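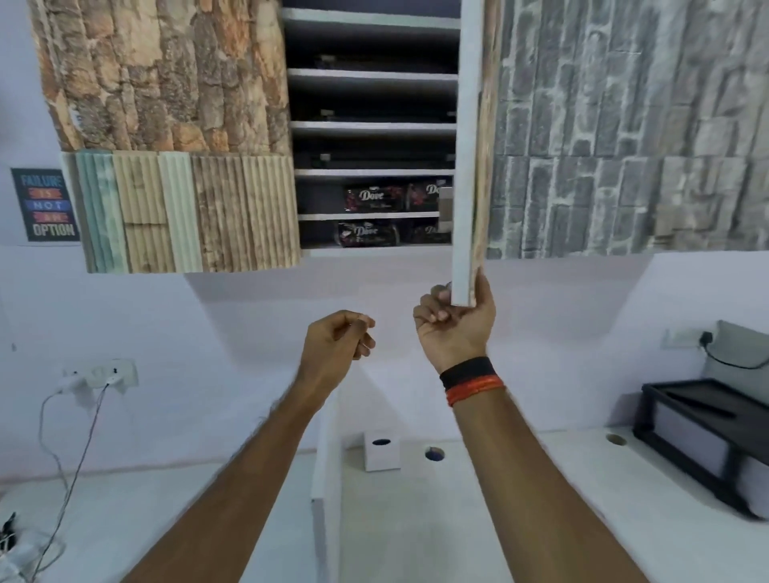 Skonness Reach

Task and motion planning module for cabinets, cupboards and shelving

Part of the Staren software suite. Current release: 3.4. Page revised 2026-02-22.

Overview

Reach plans the order and geometry of a two-handed storage task: open the door, keep it open, fetch or place the item, close the door. It sits between the perception stack and the joint controller. It accepts a scene graph and a goal, and returns timed trajectories for both arms together with a contact schedule.

Most planners treat a door as an obstacle whose position is known. Reach treats it as a jointed body that one hand may have to hold for the whole of the task. The holding hand is planned first. The free hand is then planned in whatever space remains, with the door edge included in the collision model at its estimated angle.

Learning from demonstration

Reach reads first-person recordings of people working at wall cabinets and extracts the hold, the hinge side and the approach of the free hand. A hand gripping the lower end of an open door while the other is raised towards the shelves is labelled as a hold-and-reach pair. The default library contains 592 labelled pairs. Users can add their own with the Arain import tool.

Shelf model

Shelves are fitted as horizontal planes and numbered from the bottom. Items are attached to a shelf, and each carries a visibility score. Packages standing side by side with one partly hidden by the door are kept as separate items if the printed fronts can be told apart. Dark items against a dark back wall often score low. Reach will not plan a grasp on anything below the threshold -- it asks for a second view instead.

Textured fronts (bark, fluted strips, stacked stone, woodgrain) produce false edges in some door detectors. The Skuvidach filter, supplied with Reach, compares candidate edges with depth before a door is added to the graph. It can be switched off for plain cabinets.

Specification

Planning rate: 34 Hz
Median time to first plan: 80 ms
Maximum bodies in scene graph: 741
Arms: one or two
Door types: side-hinged, left or right
Inputs: colour and depth, joint state, goal
Interfaces: C++ and Python

Known limits

Lift-up and sliding doors are not supported. Soft-close hinges need a damping value entered by hand. Loose cables on the desk below a cabinet are modelled as a keep-out volume and are not tracked.

Licensing and support

Licensed per controller, with updates until the following September. For an evaluation copy, contact Imogen Mapplebeck, product engineering.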